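3.2 Where snacks are eaten in the home

Diary entries were coded by room, using the scheme of Akbari and Ansari. Of the 2,274 eating events recorded, 441 took place in a bedroom. Most of these were small packaged items eaten alone, in the evening, and few were entered as meals. Respondents often left them out of the first day's diary and added them after the reminder call.

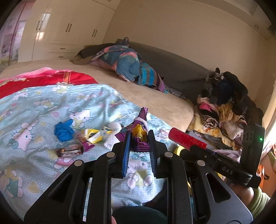

3.3 Packaging left in the room

Wrappers were logged at the home visit, before any tidying. Bedrooms held fewer wrappers than living rooms, but they were more often mixed with other things - toys, hair ties, bedding - and this made them slower to record. Figure 4 shows small items and wrappers on a bed with a patterned sheet.
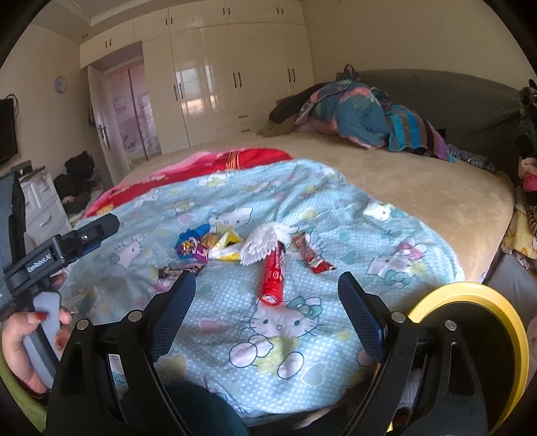

Figure 4. Small items on a bed, including snack wrappers.

In 27 homes the wrapper log and the diary did not agree. The usual gap was a snack found in the log but missing from the diary. We kept both records and did not correct one from the other. Households in Rasholm had wider gaps than those in Brudberg, and the difference remained after homes with no children were removed.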